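Zsófia Csizmadia
Print | E-mail

Right, I've been reading about colour words since Sunday and I need to tell somebody, so you lot are getting it. Tonight: ORANGE. The best of them all and I won't be argued with.

For a very long time English didn't have a word for it. People saw the colour perfectly well, of course they did, there were foxes and sunsets and egg yolks all over the place! They just filed it under red, or yellow, or something in between.

Old English had a sort of compound for the in-between bit, geoluhread. Yellow-red. Say it out loud, it's lovely, it sounds like someone clearing their throat in a field.

There's a medieval tale about a cockerel who dreams of a beast coming to get him, and the beast's colour is given as "bitwixe yelow and reed". It's a fox. An orange fox! And the poor bird has to describe it by pointing at the two colours on either side.

You can still find the leftovers everywhere once you start looking. Robin redbreast, whose breast is orange. Red squirrels. Red hair (mine, thank you, and it is the colour of a carrot). 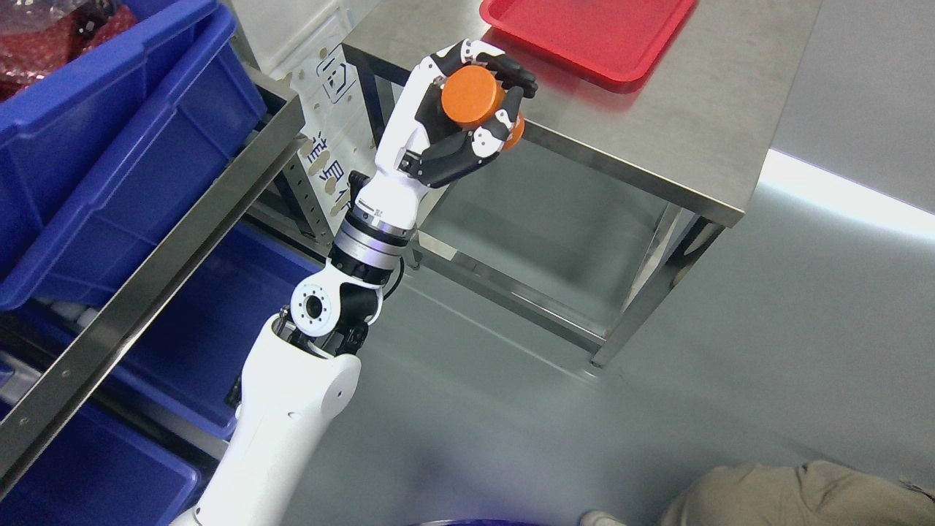
Orange, with black and white for company.

Then the fruit turns up and brings its name along. The word had a tremendous journey: something like naranga in Sanskrit, then narang in Persian, naranj in Arabic, naranja in Spanish. By the time it's French it has lost the n off the front.

Losing the n is my favourite bit. In English we did the same to "a napron" and "a nadder", which became an apron and an adder. The n just wanders off and joins the word before it. (Our orange probably lost its n before it ever got here, so we can't take the credit.)

So the fruit was an orange for a good while before anything else was. Nobody's curtains were orange. Then people started saying "orange colour", meaning the colour of that fruit, and after that the second word dropped off too.

Which means the answer to the thing every child asks is: the fruit came first. I rang my sister to tell her this and she said "I know". She did not know.

Print | E-mail
276 shares

OK, a detour, because Kornél Vincze has asked about other languages and he knows exactly what he's doing to my evening.

Hungarian: narancs is the fruit, and it kept its n! The colour is narancssárga, orange-yellow. So in Hungarian the colour officially belongs to the yellow family, while in English it spent centuries leaning on red. Same sunset!!

Icelandic, courtesy of Jytte Kárason, who spelled it out for me twice: the fruit is appelsína and the colour is appelsínugulur, so again it's yellow that gets it. And the fruit name goes back to "apple from China". Dutch has the same idea with sinaasappel.

I love that one lot of people looked at an orange and passed the old name along, and another lot looked at it and went, well, it's an apple, but from further away.

Sándor Veres says his gran in Bakos called anything between mustard and brick "pumpkin" and that this is the only correct system. I've thought about it all through tea and I can't find the flaw.

Now, its opposite number. On a painter's colour wheel, orange sits straight across from blue, and they make each other look stronger. It's why a boat with an orange sail is so hard to stop looking at.
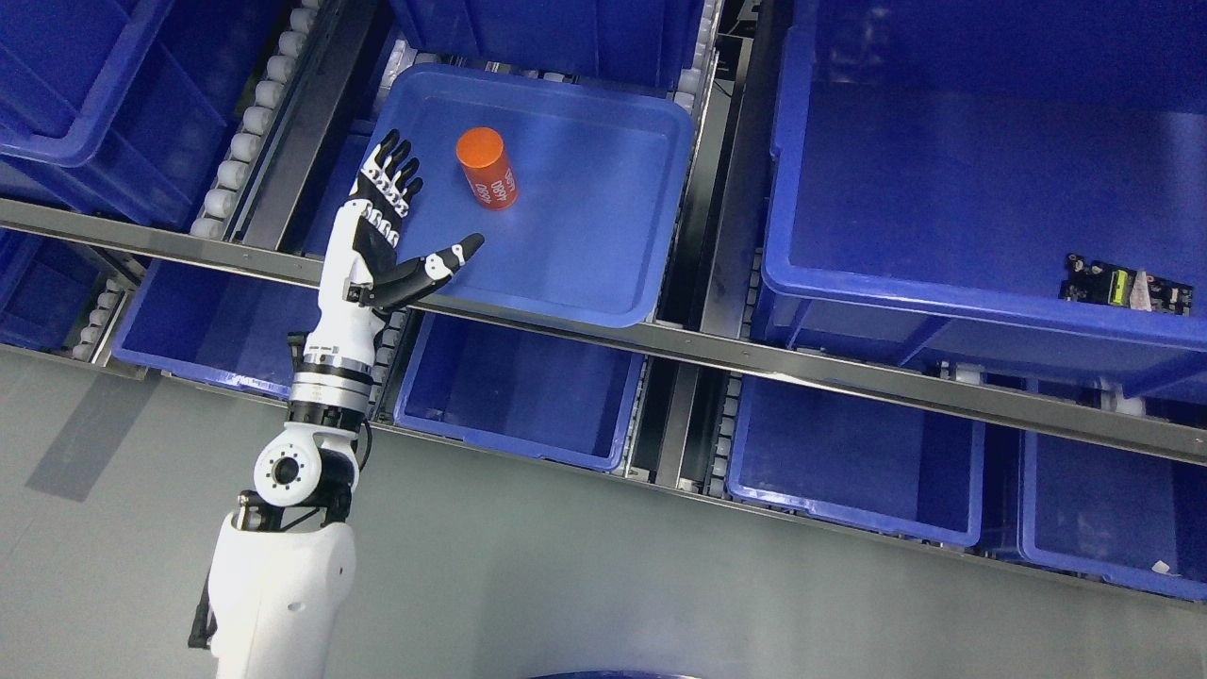
Photo: Kornél Fülöp

Try it at home. Stare hard at something properly blue for a bit, in good light, then look at a white wall. The ghost you get is orangey. I did this with a washing-up bowl at breakfast and was late for the bus to Gatov, no regrets.

It's the reason lifejackets and buoys are so often orange too. Sea, sky, and one shouting dot in the middle. 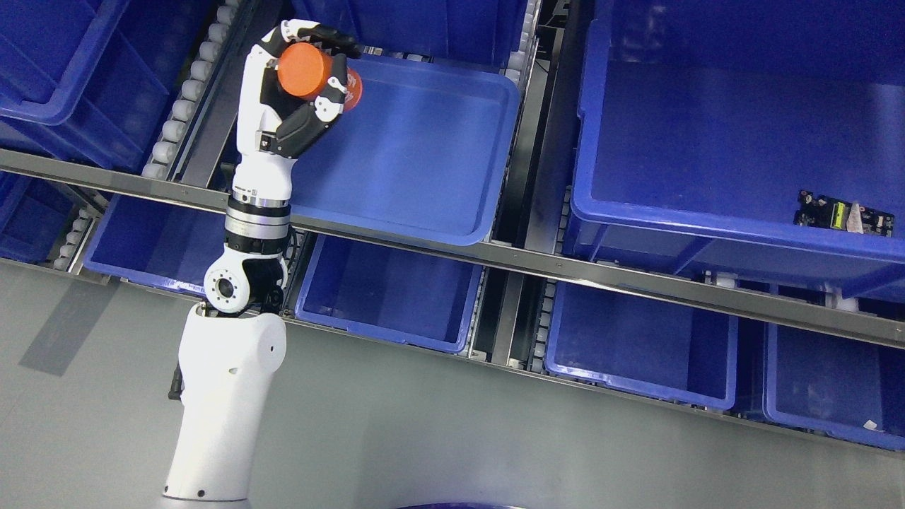 Orange over blue. Told you.

A few bits I couldn't fit in anywhere:

The town of Orange in the south of France has nothing to do with fruit to begin with. Its old Roman name was Arausio, and the two words simply drifted together over the years until they matched.

Marmalade wasn't oranges at first either. The word comes from the Portuguese for quince. I've told everyone at work and one person has moved desks.

And "amber" for traffic lights! Go and look at one. What is that if it isn't orange? We finally get the word and then we don't use it.

Pink next, I think, as it seems to have been a flower first. If your language does something odd with it, please, please put it in the replies. I've got toast and I'm up till midnight.

Print | E-mail
677 shares | 4 comments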